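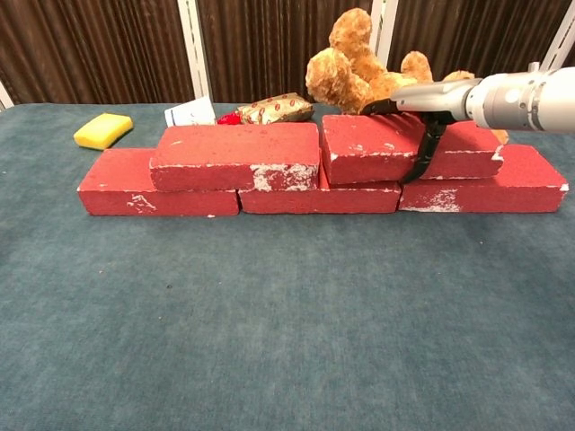 # What Old Brick Can Tell You About a Town

*Project report, local building history course*

So I picked brick for my project, mainly because I walk past the old Amoden works every morning and I'd never once wondered what they made there. They made bricks! Tons of them, and plenty are still sitting in the walls of Traltirberg if you know how to look.

## Where I started

The town archive has a ledger that mentions a kiln by the river in 1555, and that's the oldest trace I found. After that there's a big gap, and then the Rizzi yard shows up in the tax rolls with a clay pit and a drying shed. I spent way too long trying to connect the two (I couldn't, and I'm still annoyed about it).

## Walking the streets

For the main part I surveyed 12 houses in the old quarter and wrote down the bond pattern, the brick size and the kind of mortar. My sheet ended up with 782 measurements, over half of them from garden walls, because garden walls are at a nice height and people don't mind you standing there with a tape measure.

Running bond, where each brick covers the joint below it, was the one I saw most on sheds and newer walls. The older houses are mostly English bond, with rows of long sides and rows of short ends taking turns. It looks fussy, but it ties a thick wall together really well.

White marks were my other favorite thing. Sometimes it's salt that has worked its way out of the brick, and sometimes it's old lime or paint. I got it wrong a few times before I learned that salt usually dissolves if you dab it with water, and lime doesn't.

## What went wrong

My first survey sheet had no column for repairs, so I had to redo Nosta Lane completely. One front there has at least three different bricks in it, and I'd written the whole thing down as "red." Not my best work.

## Still to do

I'd like to get the Rizzi clay pit onto the map properly. The 1800s map I used puts it 152 yards from the church, but the ground there is flat and full of parked cars now. There's supposed to be a second map in the archive, and I've asked to see it in January.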